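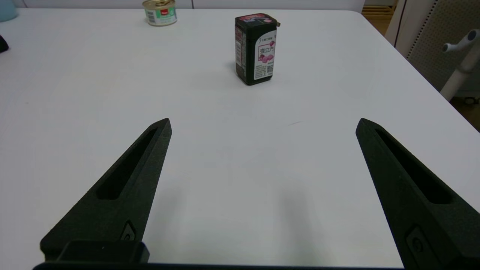
White table, pale wall.

Right, tortoises. I've been helping out at Bosingate, the little animal park just outside Winidthorpe, since April, and I've ended up on weigh-ins. There are 72 tortoises on the books (I had no idea either) and every one of them gets weighed and written up.

The old records were all on index cards in a biscuit tin. Lovely to look at, hopeless to search. So we've been typing them into Jin, a free records program the reptile house already used, and I've now done 600 cards out of 2,000 — my wrists are feeling it!

The best bit is spotting things. One old female lost weight three springs running and then put it all back by midsummer, and you'd never have seen that flicking through the tin. The worst bit is the handwriting. I spent half a morning on a word that was "dandelion".
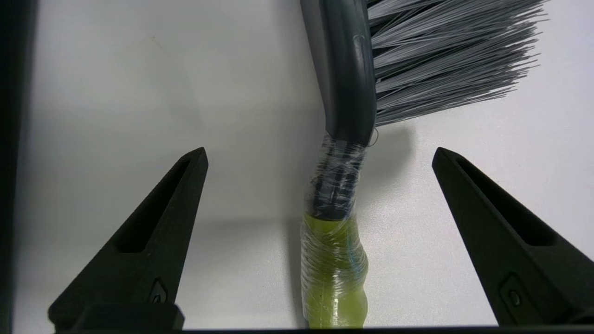
A hand brush standing between two open gripper fingers

We use a Udik scale, the flat sort with a hold button, and I've grown very fond of that button. Pop an upturned bowl on the scale, zero it, then balance the tortoise on top so its feet can't reach anything. It'll paddle away like mad for a bit and then give up and glare at you.

Do the weighing before breakfast, always. A big plate of greens makes a surprising difference to a small animal, and I had to redo 3 of them last month after I forgot.

Next job is the hatchlings, who don't have cards at all yet, only dots of nail varnish — and two of them are the same pink.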